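2023年10月25日
文／Hala Daher

Kumulero冬季菜箱明年1月开送，今天起接受登记

大家好，我是Hala，Kumulero的创办人，也是那个每逢换季就在群里刷屏问"你们家的南瓜吃完了没有"的人。公关朋友劝我新闻稿要写得端正一点，第三人称，开头先放一句漂亮的引语。我试着写了两稿，读起来像别人家的公司，干脆还是用自己的口气说吧！

先讲正事：我们的冬季菜箱从明年1月开始配送，Ivell全镇和河对岸的老城区都能送到。登记从今天开始，首批名额600户，老订户有优先权，但也要自己来点一下确认，我们不会自动续。去年有几位老订户以为会自动续，结果开春才发现没菜收，打电话来的时候语气都很委屈，所以这次我把话说在前头。

冬季菜箱和大家熟悉的夏秋菜箱不太一样。夏天那一箱，说到底就是地里有什么装什么，番茄多的时候恨不得一箱全是番茄（那几个星期收到的投诉邮件我都存着，写得很有文采）。冬天地里的东西少，耐放的东西多，我们就把箱子分成了两层：下层是根茎类，萝卜、甜菜、土豆、洋葱，放阴凉处能撑很久；上层是要趁早吃的，羽衣甘蓝、韭葱、菊苣，还有一小包当周的香草。每箱附一张折页，写着先吃哪个、后吃哪个。折页是我自己写的，错别字请多包涵。

供菜的主力还是Mendonça农场。跟他们合作到现在，我最佩服的是他们对储藏这件事的较真劲儿。他们家的地窖我下去过好多回，土豆和苹果分得很开，洋葱挂在通风的那一头，墙上贴着手写的表，哪一批哪天进的、哪天翻过，清清楚楚。今年他们又腾出一间旧谷仓专门放南瓜，架子是自家打的，走进去一股干草味，很好闻。冬季菜箱里的南瓜全部从那里出。

再说说玉米，因为问的人实在太多了。有人问：冬天的箱子里到底有没有玉米？答案是有，但要看您怎么理解。鲜玉米的季节已经到尾声了，秋季菜箱还会再送最后几次，冬天就换成Mendonça自己晒的干玉米粒和粗磨玉米面。干玉米粒要提前一晚泡，第二天慢慢炖，跟豆子、一块烟熏的肉或者几朵干蘑菇放一锅，炖到粒粒开花，配一碗切得细细的生洋葱，我可以连吃三顿。玉米面我家最常做的是浓粥，锅边会结一层焦香的底，小孩抢着刮。

趁鲜玉米还在，多说两句怎么挑怎么存。挑的时候捏一捏顶端，饱满的、不空的就好，须子颜色深一点没关系，发黏就别要了。带皮放冰箱，能多撑几天；剥了皮就尽快煮，糖分跑得很快，放两天味道就平了。吃不完的，我的办法是煮到刚断生，捞出来过凉水，用刀贴着芯把粒削下来，平铺着冻，冻硬了再装袋。冬天炒饭抓一把扔进去，满屋子都是夏天的味道。剩下的玉米芯别扔！加点水和姜片煮汤底，甜得很。

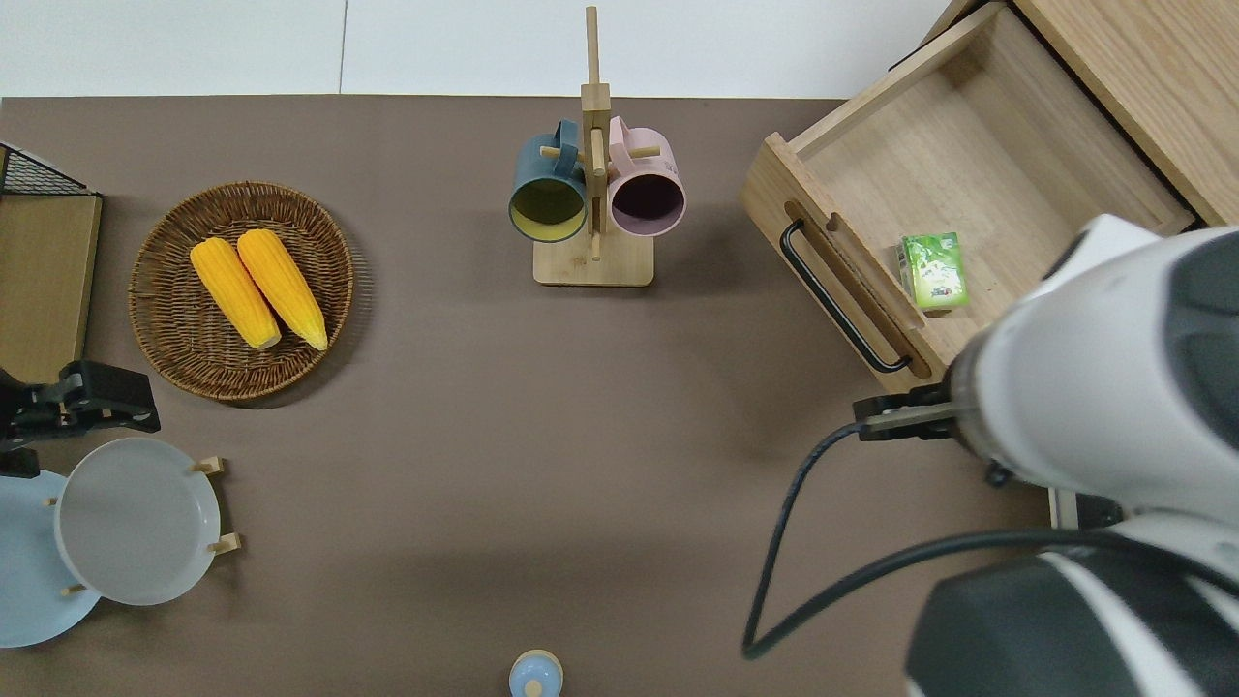
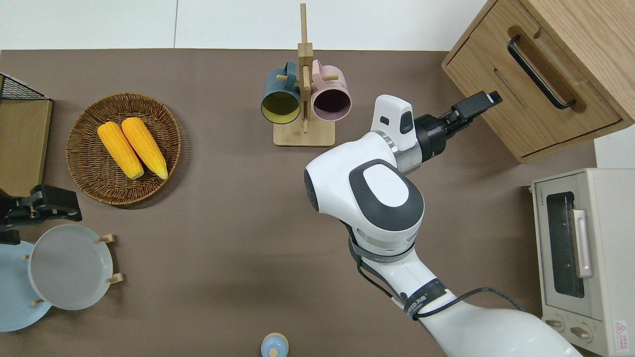

前一张：藤编托盘里的两根玉米；后一张：浅色木柜，抽屉上装着黑色长把手。

这次跟冬季菜箱一起推出的还有一本小册子，叫《慢慢吃》，收了162道家常菜，全是订户投稿。征稿的时候我心里没底，想着能收到几十道就不错了，后来邮箱塞得我都不敢点开。有写在药房收据背面拍照发来的，有用语音讲了一大段、讲到一半开始骂孩子的，也有一位老先生寄来打字机打的稿子，每一步都标了时间，精确到半分钟。编辑的时候我们尽量保留了原话，"盐适量"就是"盐适量"，"炖到隔壁来敲门"也原样印上去了。

册子按食材的存放时间排，不按早中晚餐，也不按汤菜主食。这个主意是Gistovon的朋友出的，他们负责册子的设计和印刷。刚听到的时候我觉得太怪了，哪有人这么编菜谱的？可是拿着样册在家用了一个星期，我就服气了：打开橱柜，看见什么快不行了，就翻到那一章，晚饭有了。纸张选的是不反光的那种，沾了油也不至于糊成一片，装订可以完全摊平，两只手都是面粉的时候不用再拿胡椒罐去压书角。

册子随首箱免费附送，每户一本。想多要的可以在登记时勾选，我们另外加印了100本，送完为止。Ivell图书馆也会留一本在阅览室，不外借，但可以抄，带支笔去就行。

很多人关心价格，我也直接说：冬季菜箱的价格和秋季一样，没有涨。运费也照旧，自提的照样免运费。今年柴油和纸箱都贵了，我们内部为这件事吵了好几回，最后是从包装上省出来的。冬季菜箱改用可以回收再用的木条筐，下次送菜的时候把空筐放门口，司机顺手带走。筐子不收押金，只求大家别拿去种花。（真有人拿去种花，种得还挺好看，我没忍心要回来。）

自提点这次增加到58个，新增的主要在老城区，有面包房、修车铺、一家洗衣店和两所小学的门房。完整名单在登记页上，按街名排的。选自提的朋友请留意各家的关门时间，尤其是面包房，人家凌晨就起来揉面，下午很早就歇了，别在人家拉了卷帘门以后去拍门。

还有几件零碎的事，一起写在这里：

对某样菜过敏或者实在不爱吃的，登记时可以填一样"不要"，我们会用别的替换。只能填一样。上一季有人把整张菜单都填了"不要"，我打电话过去聊了很久，最后发现他只想要土豆，于是我们给他介绍了一家专卖土豆的摊子，皆大欢喜。

出门度假的，提前一个星期说一声，当次可以暂停，也可以转送给邻居或者镇上的社区厨房。转给社区厨房的那一份，我们会在箱子里多放一把香草。

一个人住的朋友，可以选小箱。小箱的内容和大箱一样，每样减半，南瓜会挑最小的给您。我们试过把大南瓜切开分装，送到的时候切口已经不好看了，以后不这么干了。

给新订户的第一箱里会放一包粗磨玉米面，煮粥的时候水要多、火要小、手不能停，搅到您觉得胳膊发酸，再搅一会儿就差不多了。有哪位煮糊了请不要灰心，我第一次煮糊的那口锅到现在还在阳台上当花盆托。

登记方式很简单：上Kumulero的登记页填表，或者到任何一个自提点领纸质表，填好投进旁边的箱子。不会上网又不方便出门的长辈，请家人或邻居代填就可以，写清楚地址和门铃上的名字，司机找起来快一些。登记成功以后会收到确认信，信里有首次配送的安排。名额满了会转入候补，有人退出就按顺序通知。

媒体朋友如果想去Mendonça农场看谷仓和地窖，请提前跟我约，地窖里冷，穿厚一点，鞋子要不怕泥的。想要《慢慢吃》样册的，也请写明寄送地址，我们会从编辑部自留的那几本里寄出。采访直接找我本人就好，上午我多半在装箱，手机不一定听得见，下午打比较容易接通，写邮件的话当天晚上会回。

Hala Daher
Kumulero，Ivell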